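Gripper fingers for soft stuff: Preda or Prametti?
Posted by sesstead_arms, Jun 23, 2020

I finally have two-arm cushion pickup going and I'm hooked! Trying to choose fingers now. The Prametti set has the nicer wrist view, but ribbed fabric bunches up against the finger and I lose sight of the edge.

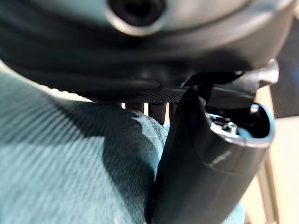
Has anyone run both on cloth? I get 70 clean grabs before the Preda pads need a wipe, which seems great to me.

cleneck_fan
Both are fun, but go Preda for cushions. Grab near an edge and let the rest hang, then bring the second arm in slowly. Love watching this part!

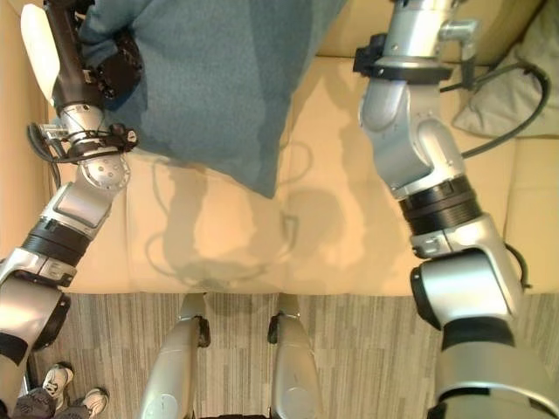

Cushion held by the left gripper, over the sofa

Drop your closing speed by 10 percent first and see if the bunching goes away. The Cleneck controller lets you do that per arm.

wristcam70 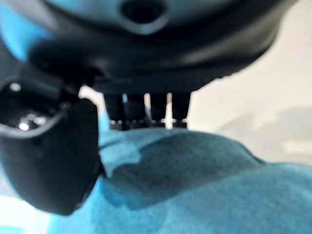 Sesstead Bench Notes, no. 2176

Get the wrist cameras sorted before you buy fingers. Mine are fixed focus and the housing eats half the view, so I mostly trust the middle. Never tried Prametti.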